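How I Watch a Rocket Launch Without Losing a Whole Day to It

I've driven out to see launches more times than my car would like, and I've been scrubbed on more often than not. So this is the how-to I wish I'd had the first time, when I stood in a parking lot for hours with a dead phone and one granola bar. It covers watching in person, mostly, with a bit at the end about watching from home (no shame in that, my couch has a great view).

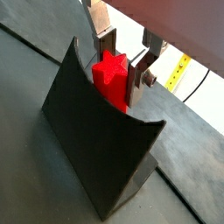
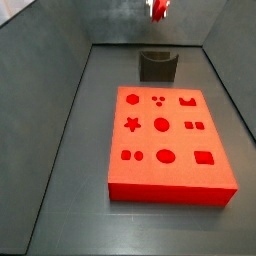
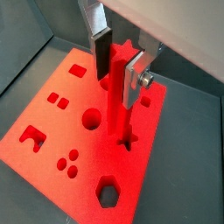
Space & Sky: How-To

First, learn what the launch time means

When you see a launch time posted, check whether it's a single moment or a window. Some launches have to go at one exact second to reach the orbit they need. If anything goes wrong in the countdown, that's it for the day, everybody goes home. Others have a window that can run for hours, and the time you see on the schedule is only when the window opens.

This matters a lot for planning! With an instant launch you get one shot, and you'll know quickly. With a long window you might sit there all afternoon while the clock gets stopped, reset, stopped again, and pushed to the very end. I like the long ones better for actually seeing something, but pack more food.

Also check the time zone. Schedules are often listed in UTC, and I once showed up for a launch that had gone while I was still brushing my teeth. Convert it, write it down in your local time, and then convert it again the night before. If it's close to midnight UTC, the date can be different too.

Pick your trip around the delay

My rule is that I never plan a trip for launch day only. I plan for launch day plus at least two more, and I book a room I can cancel. Weather, a stuck valve, a boat that wandered into the keep-out area, high winds way up where you can't feel them... any of it can move the date. The sky over your head can be perfectly blue and the launch is still off.

If you can't take extra days, aim for a launch that's already slipped once or twice and has a fresh date close by. I can't prove those go more often, but by then you at least have a lot of news to read about what the problem was and whether it's fixed. I don't buy anything non-refundable until the rocket is out on the pad, and even then I get nervous.

For my last trip I stayed in Wareck, which is a 64-mile drive from the spot where I like to watch. That sounds like a lot, and it is, but the motels closer in were charging double. I filled the tank the night before and left early. On a quiet road that's an easy drive. Coming home afterward with everybody else, it took me 6 hours. Bring an audiobook.

Find a spot with a clear low horizon

People worry about distance, and sure, closer is louder. But what ruins more views is trees. A rocket spends its best few seconds right down low, and if there's a line of pines or a condo in the way, you'll miss the ignition and the climb off the pad and just see a bright dot pop up over somebody's roof.

What I do is look up the pad on a map, draw a straight line from it to wherever I might stand, and see what's along that line. Water is great. An open field is fine. Then, if I can, I go the day before and look with my own eyes, because maps don't show you the dumpster or the new fence.

At Itby there's a long public beach with a gravel lot behind it, and that's been my favorite for years. The lot holds maybe a third of the cars that want to be in it. When I was there last April it was full by 5 a.m., so I parked at the top of the access road and hauled my stuff down in a wagon. Check which way the rocket is headed, too. The launch company usually says northeast, or south, or whatever it is, and you want to be set up so you can follow it without a light pole in your face.

Respect the closed areas. Some beaches and roads near a pad get shut for the day, and the closures change with the launch. Look at the county website the night before and again in the morning. Boats have their own rules and maps, and I'm not a boat person, so I'll leave that alone.

What goes in my bag

I've cut this down over the years. Here's what I really use:

A folding chair
A hat and sunscreen, even in winter
Bug spray (please, please bring bug spray)
More water than I think I need
Sandwiches and something salty
Binoculars, 7x50 or close to it
A charged battery pack and the right cable
A small radio
A flashlight with a red setting for night launches
A trash bag
Toilet paper, and I won't say any more on that

The binoculars are worth their weight. You don't need fancy ones. Mine cost less than dinner out and I've seen boosters separate through them, which made me yell so loud a dog started barking. Don't go too powerful unless you have a tripod, since your hands shake more than you'd think when you're excited. And never swing them anywhere near the sun. If the rocket's path goes close to it, put them down and use your eyes, and look away if it gets too close.

Follow the countdown when your phone won't

Big crowd, one cell tower, you can guess the rest. My phone is useless for the last half hour of nearly every launch. I text everyone before the crowd builds and then treat it as a clock.

Some areas have local radio hams who rebroadcast the countdown audio, and it's worth searching for the frequency before you leave home. I wrote mine on masking tape and stuck it to the back of the radio. If you've got no radio, find the person who does. There's always somebody with a speaker and a folding table, and they're usually thrilled to have company.

Remember that the video stream runs behind real life. It can be ten seconds, it can be most of a minute. If you're staring at the stream waiting for liftoff, the rocket may well be up already and you'll hear the whole beach scream while your screen says there's time left. Stop watching the phone with a minute to go. Look at the horizon.

A few words you'll hear so you don't panic:

A hold means the clock is stopped. Lots of holds are planned and happen every time.

A recycle means they're backing the clock up to an earlier point to try again.

A scrub means it's off for the day. Fold your chair.

The go/no-go poll is when each team says whether they're ready. When that goes through clean, stand up and stretch your legs, it's getting real.

Watch first, film second

I know, I know. You want the video. I wanted it too, and I have a phone full of shaky orange smudges to show for it. For your first launch I'd say set the phone on something, point it wide at the horizon, press record a couple of minutes early, and then forget about it. You'll get the sound of the crowd and your own voice saying something silly, and that's the part you'll play back anyway.

If you do have a real camera, daytime launches are pretty forgiving. I use a 400 mm lens, set ISO to 200, focus by hand on the pad or something as far away as it, and tape the focus ring so I don't bump it. Auto focus goes hunting the second it sees smoke. Expose darker than you think, because the flame is crazy bright and it'll blow out to plain white.

Night is a different game. The simplest thing is a wide lens on a tripod with a long exposure, so the rocket draws one big glowing arc. Try out your settings at home in the dark first. Don't be the one whose flash goes off.

Listen for it

You'll see it before you hear it. Sound takes close to five seconds to cover a mile, so from a good public spot the rocket might be well up in the sky before the rumble gets to you. First-timers always think it's going to be silent and start talking, and then it rolls in over the water and everyone shuts up.

If a booster is flying back to land nearby, stick around! Loads of people pack up once the rocket's a dot, and they miss the return and the sonic booms. The booms are sharp. Warn the kids, and think hard about whether your dog would enjoy this outing. Ear protection for little ones is a good idea.

Getting out of there

Don't rush to the car. You'll sit in it with the engine running, going nowhere. I stay put, eat the second sandwich, and chat. There's a diner up the road called Rivera that does pancakes all day, and an hour in there has saved me a lot of swearing at brake lights. Carry out your trash, plus a bit of somebody else's if you've got room in the bag.

If it scrubs

It'll happen. Find out whether they've called the next try before you drive anywhere. Sometimes it's the next day at almost the same time, and sometimes it's "no earlier than" next week, which in my experience means go home. I had a Friday scrub with seconds on the clock and was sulking about it until Sunday.

Doing it from home

Pick the official stream, start it an hour early if you like the fueling chatter, and put it on the biggest screen you've got. I keep a notebook and jot down the events as they're called: max q, engine cutoff, separation, fairing. After a few launches you'll know what's coming next and it gets a lot more fun. I also use a little countdown app called Gillelix that pings me when a date moves, so I'm not checking five sites over breakfast.

And if you live within a few hundred miles of the flight path, step outside a couple of minutes after liftoff and look low in the right direction. Just before sunrise or just after sunset is the best time for it. The exhaust catches the sunlight way up high and spreads out like a huge pale jellyfish, and my neighbors now text me every time they see one to ask what on earth it is.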